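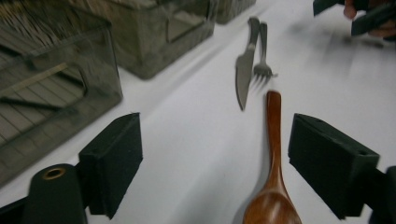
Manolis Petridis told us before we began that people would take the metal forks if the metal forks were the first thing they reached, and that we could save ourselves the trouble of making posters. We made the posters anyway. His remark is at the start of this report because it ended up shaping the second half of the project.

Metal or Disposable: Cutlery Choice in the Hirnari Dining Hall
Project report, second-year group
Nithin Arumugam, Achilleas Moschos, Markos Spanos

Background

The Hirnari dining hall serves lunch to students from two buildings. It offers metal cutlery for eating in and wrapped disposable sets for takeout. Both are free. Many people who sit down to eat use the disposable sets, which then go in the trash with the food scraps. We wanted to find out why they do this and whether a small change to the serving line would make a difference.

We left cost out of the project. The kitchen buys its disposable sets through Edodell together with napkins and cups, and the order is not split up in a way we could use.

Method

The work was done in July, during the summer session, and lasted 18 lunch services. It was split into three parts of equal length.

In the first part we changed nothing. In the second we put up posters at both entrances asking people who were eating in to use metal. In the third we took the posters down and moved the metal cutlery from the end of the line to the start, next to the trays. The disposable sets went to the counter by the exit.

At each service we recorded the first 50 people who sat down with food, writing down only whether they used metal or disposable cutlery. Markos kept the tally sheets. Nithin and Achilleas held short interviews at the tray return after the lunch rush.

Results

The posters made little difference. Use of metal went up on the first day they were up and then went back to where it had been. Several people we interviewed had not noticed them, including one who was leaning on the wall beside one.

Moving the cutlery had a clear effect. Metal was the more common choice at every service in the third part, which had not happened at any service before. The change was visible from the first day and did not fade while we were recording.

The reasons people gave were mostly practical. They took what was closest. Some said they picked up a disposable set in case they had to leave early. A smaller group said they did not trust the metal forks to be clean, and two of them mentioned spots on the knives. Prodromos Zacharopoulos in the kitchen thinks the spots are from hard water, and we did not test this.

Problems

The summer session is quieter than the regular term, so the line moved slowly and people had time to choose. We do not know if the result would hold in October.

On one day the metal forks ran out before the end of lunch. We had already finished recording, but it shows that the present stock may be too small if the new layout is kept.

We also should have written the interview questions down earlier. The wording changed a little between the first and second parts, and for that reason we have not compared the answers across them.

Recommendations

Keep the metal cutlery beside the trays. Keep the disposable sets by the exit, with a sign that can be read from the tables. Order more forks before the fall term. The tally sheets are in the Promance folder for any group that wants to repeat the recording then.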